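Reading Silent Films: Notes for Session 4
Intertitles, lost reels and the people who put them back together

Tutor: Ezekiel Schumacher
Last updated Jul 16, 2020

These notes go with the session on title cards. If you missed it, read them alongside the two short films on the Pudetti disc (you can borrow it from the office, please bring it back in its box!). We spent most of our time on the second film, so I've written more on that one.

1. What an intertitle does

An intertitle is a card of text cut in between shots. Audiences in the 1910s would have just called them titles, or subtitles, which confuses everybody now. There are two main sorts, and it's worth getting used to telling them apart at speed.

Expository titles give you place, time or a bit of plot. "The next morning." "Back at the mill." Early on these often come before the action they describe, so you're told that the brother will betray the family and then you watch him do it. I love this. It sounds as if it ought to kill the suspense, and yet you find yourself studying the actor's hands and waiting for the moment.

Dialogue titles give you speech. In older films they tend to sit before the shot of the person speaking. Later it became usual to cut in as the lips begin to move, show the card, then return to the end of the sentence. Watch for this change as we go through the term, because it alters the whole rhythm of a conversation.

How long should a card stay up? A common rule of thumb was to allow a second for each word or so on short cards, a little less on long ones. Try reading the cards aloud at home. You'll find that some were clearly timed for slow readers, and some go by so fast that you wonder whether frames have gone missing. Often they have.

2. The trouble with counting

A reel holds up to 1,000 feet of 35mm film, and there are 16 frames in every foot. So if a print is short, you can work out how much is gone, provided you know the original length and are careful about speed. Silent cameras were cranked by hand, and projectionists had their own ideas too. The same reel might last eleven minutes in one hall and fifteen in another.

Our class example, the Kadrić print of the mill drama, runs to 573 feet. The cutting list found with it gives 14 titles, and the print has only nine. That leaves five cards to account for, and anyone watching cold will notice the holes, particularly the one before the letter arrives. Several of you spotted it straight away, which made my afternoon!

Exercise A. Watch the print once through with the sound off and write down every point where you feel lost. Don't go back. Then look at the cutting list and see how many of your marks fall where a title should be.

3. Flash titles

Some negatives were stored with only a frame or two of each title, to save on stock. The laboratory was expected to stretch these to full length when it made a print for showing. If the print was struck without doing so, each card goes past as a flicker. For years people would run such prints and assume there was damage at every join.

Flash titles are a gift to restorers. Even one frame gives you the wording, the lettering, the border and sometimes a company mark in the corner. A laboratory can hold that frame for as long as is needed. The only real worry is that a frozen frame looks dead beside moving ones, with its scratches all standing still, so many restorers add a very gentle weave or remake the card from scratch.

4. Tinting as a clue

Please don't think of these films as black and white. A great many were dyed: blue for night, amber for lamplight, red for fire. Titles were often tinted as well, and not always to match the shots on either side. If a scene goes from amber to blue with no card between, and the story seems to jump from supper to midnight, you may well have found the place where a title was lost.

5. Editing by hand and by computer

The old method is a bench, a pair of rewinds, a splicer and a good light. The new one begins with a scan of every frame. The Proltidard scan of our print was made at full size, perforations included, so that edge marks could be read. Sulico then put together the reconstruction we watched, placing the new cards and marking each one with a small sign in the lower corner so that nobody takes it for an original.

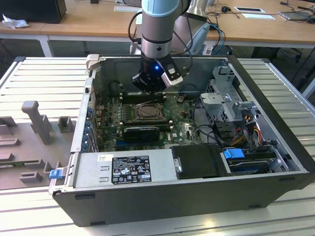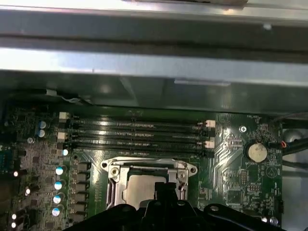 Desktop motherboards, each in its metal case

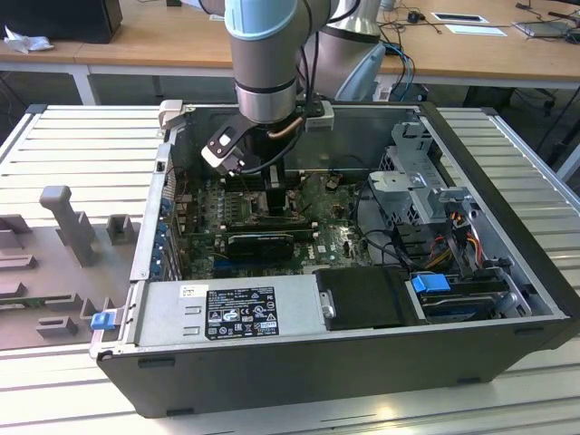
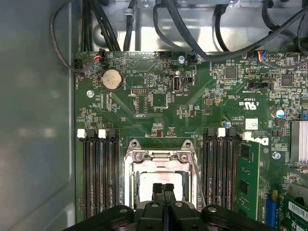 I'm often asked which method is better, and I'd say learn both if you possibly can. Winding through a print by hand teaches you where the splices are, because you feel them between your fingers. On a screen you can compare two versions side by side and slide a title forward by three frames without cutting anything. For the mill drama, 267 joins were logged on the bench before scanning began, and the log was consulted all the way through.

Exercise B. Write the five missing titles for the mill drama. Keep to the style of the nine we have: short, a bit stern, no jokes. Then write a second set in which the exposition comes after the action. Swap with a partner and talk about what changes. I'd allow half an hour for the writing and longer for the arguing.

6. Before next time

Watch the first film on the disc again, this time paying attention to letters, telegrams and newspaper cuttings. These are called inserts. They are text too, but they belong to the world of the story, and a character is usually reading along with us. Make a note of who is holding each one and how long we are given to read it.

The written piece is due in February. Pick any silent short of under two reels and write on its titles. You can choose a film that has none at all, and I'd be thrilled if somebody did. Send me your choice first so that I can check we have a decent copy.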